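Section 4: Preparing the Workstation and Parts Tray

These instructions apply to the tower workstations serviced at the Drandden depot. Enquiries should be directed to Melina Vrettos, Dorkbridge Technical Services.

1. Disconnect the mains lead and wait 72 seconds before opening the case.

2. Lay the tower on its side and remove the side panel.

3. Place the parts tray alongside the case. Stand the hard drive upright in the rear holder, set the processor in the square pocket and lay the memory module in the long slot.

CAUTION: Do not touch the pins of the CPU socket. A bent pin must be reported on Form 11 before any further work is carried out.

Empty CPU socket, ready for inspection

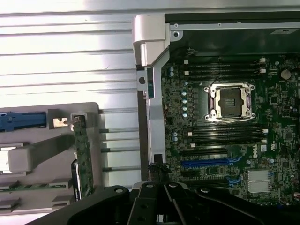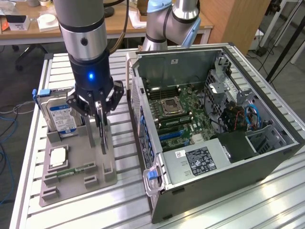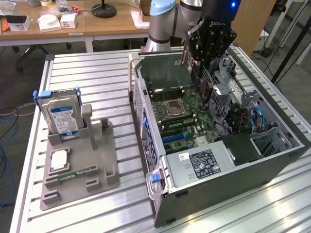

4. Inspect the socket under a lamp of at least 400 lumens. Remove dust with a hand blower only.

5. Raise the load lever fully. Lower the processor straight down, aligning its notches with those of the socket, and close the lever.

6. Open the latches of the memory slot, press the module home evenly and check that the latches have closed.

NOTE: Blue tabs and clips may be released by hand. Tools must not be used on them.

7. Return the hard drive to its cage and reconnect its cables.

8. Refit the side panel and enter the unit's asset number in the service register.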